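Quiénes somos

Hola, y gracias por pasarte por aquí. Soy la persona que contesta el correo en Mota, la que pide las cajas y la que barre el taller a última hora, así que me toca también escribir esta página (llevo aplazándola desde mayo).

Mota es una tienda pequeña de juguetes de segunda mano. Compramos lotes, los limpiamos, los clasificamos y los volvemos a vender, sueltos o en bolsas surtidas. Empecé en el pasillo de mi casa con una caja de animales de granja que mis hijos ya no miraban, y la primera venta me hizo tanta ilusión que metí en el paquete una oveja de regalo. ¡La clienta me escribió para preguntar si era un error!

Después vino el local de la calle de atrás, y luego el de ahora, que tiene persiana eléctrica, un patio con goteras y un lavadero enorme que nos conquistó en la primera visita. Seguimos siendo pocos. Yo llevo las compras y la web, mi hermana las cuentas y mi cuñado los envíos, más todo lo que se rompe.

¿De dónde sale lo que vendemos? Casi siempre de familias que vacían un trastero, y a veces de ludotecas que renuevan. Pagamos por peso, con un precio fijo publicado en la web, y recogemos sin coste a partir de 90 kilos. Si tienes menos, tráelo tú por la mañana y te invitamos a un café (el de la máquina, no te hagas ilusiones).

Todo lo que entra se lava con jabón neutro y se seca al aire. Luego se revisa pieza por pieza: fuera lo que tenga bordes cortantes, fuera lo que suelte pintura. Lo gastado sí lo vendemos, avisando y más barato, que un caballo con la oreja mordida todavía galopa. De cada 100 piezas que recibimos, 92 vuelven a salir por la puerta, y estoy muy orgullosa de ese número, lo reconozco. Las demás van a una caja de recambios que regalamos a colegios para plástica.

Tenemos dos líneas. Kutari son las bolsas surtidas de animales, salvajes, de granja o prehistóricos, y es con diferencia lo que más sale en Navidad. Grirkness es la de piezas sueltas para coleccionistas, con fotos de cada figura por los dos lados y una nota sobre su estado. El nombre se lo puso mi hijo mayor a un dragón que tenía de pequeño, y me pareció una pena desperdiciarlo.

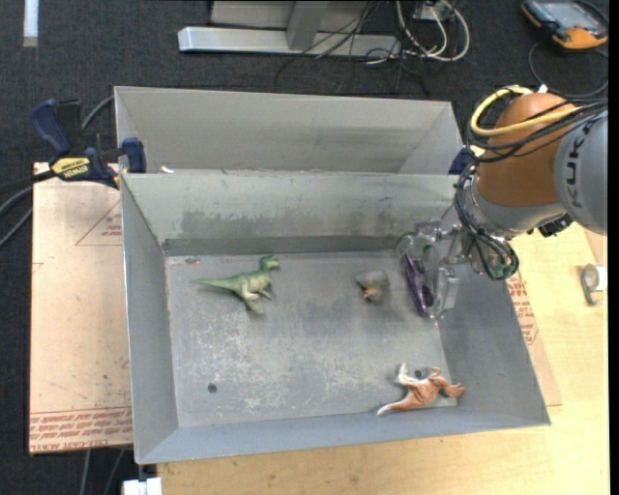 Dinosaurio verde y compañía, en el cajón gris.

Nuestro catálogo ya pasa de 1.000 referencias y cambia cada semana, así que si buscas algo concreto lo mejor es que nos escribas. Mándanos una foto del animal perdido, aunque sea borrosa, y lo apuntamos en la lista de búsquedas. Hace poco encontramos un hipopótamo para una niña que llevaba meses preguntando por él, y en el taller lo celebramos con bizcocho.

Enviamos a toda la península y a Baleares, en cajas reutilizadas y con papel de periódico como relleno. A Canarias también, pero pregúntanos antes por los gastos, por favor. Los pedidos que entran antes de las 12:00 salen el mismo día laborable.

Si prefieres venir en persona, estamos en la calle Stendale, en la puerta verde que hay junto a la ferretería. El timbre suena flojito, ¡insiste!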